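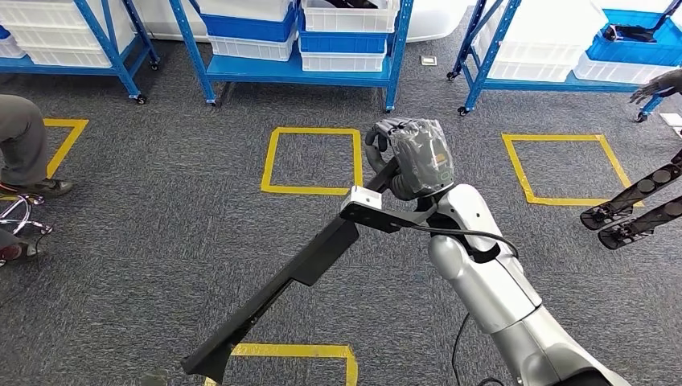
A plastic-covered robotic hand holds a long black tool over taped carpet, with bins on wheeled shelving behind.

Before the Purchase Order: Planning for Mobile Handling Equipment

Most capital requests for robotic handling equipment begin with the price of the arm. At Brandes, a regional distributor of repair parts with a main storeroom in Misov, the first draft of the request did the same. It listed two manipulators, a control cabinet, and a service contract, and it left the remainder of the page blank. The finance office returned it in February with a request for the cost of everything else.

The revised document ran to 47 line items. Fewer than a third of them concerned the robot itself. The rest covered floor marking, shelving, bins, hand tools, protective covers, cable management, staff hours, and the loss of storage space during the trial period. The company has since adopted the format for all automation requests, and its supplier, Tromari, now asks new customers to complete a similar sheet before a quotation is issued.

Floor space and storage

Space is the item most often left out of early budgets. A work area must allow for the full reach of the equipment, a margin for the people working beside it, and room to move shelving in and out. Brandes set aside 600 square feet for its trial and later recorded the area as a cost, charged at the internal rate used for pallet storage.

Wheeled shelving was chosen over fixed racking. The units cost more per shelf, but they can be rearranged in a morning, and the planning team expected the layout to change often. It did. Yellow tape was used for floor positions on the same principle. Painted lines were priced and set aside until the layout had been stable for a full quarter.

Bins deserve a line of their own. Existing stock in many storerooms has been collected over years and varies in size, stiffness, and rim shape. A gripper that handles one type well may perform poorly with another. Buyers should decide early whether to standardize the containers or to pay for the additional setup time that mixed containers require. Brandes kept two colors, blue and white, and retired the others.

Hands, tools, and covers

The choice of end-of-arm equipment has a greater effect on running cost than most buyers expect. A hand with separate fingers can hold tools made for people, and this may reduce spending on custom fixtures. A gripper with two parallel fingers is simpler to maintain and easier to replace. Where the work is varied, there is a case for comparing both kinds on the same tasks before committing to either.

Protective covers are inexpensive, but they are consumed steadily and should be entered as a recurring supply. The same applies to tape, spare cables, and replacement fingertips. Brandes allowed $3,900 for such supplies in its first year and placed the sum under operations, where the storeroom could draw on it without further approval.

Staff time

Equipment of this kind does not reduce labor in its first months. People are needed close to the work to reset objects, adjust the layout, and keep a record of faults. The Patodby site, which is to receive equipment after Misov, has budgeted for 2 full-time positions through the end of its trial – a figure that excludes safety training and the hours of the local maintenance crew.

Managers are advised to name these positions in the request. When they are absorbed into existing duties, the true cost of the project is hidden, and the departments that lend the staff are left short.

Timing of the order

Delivery dates for arms, hands, and control equipment rarely coincide. Shelving and bins usually arrive within weeks, while a hand may take several months. Brandes placed its orders in reverse order of delivery time and held back the purchase of furniture until the arms had been confirmed for shipment. Payment to the supplier was divided into stages, with the final portion due after acceptance tests using the company's own bins and parts.

The acceptance terms should be written before the order is signed. They should state which tasks will be tested, who will be present, and what happens if the equipment falls short. Sites that intend to expand should also settle the price of additional units at this stage – the supplier's position is rarely more flexible than it is before the first sale.

The Patodby request is scheduled for review once the Misov trial has completed its second quarter of operation.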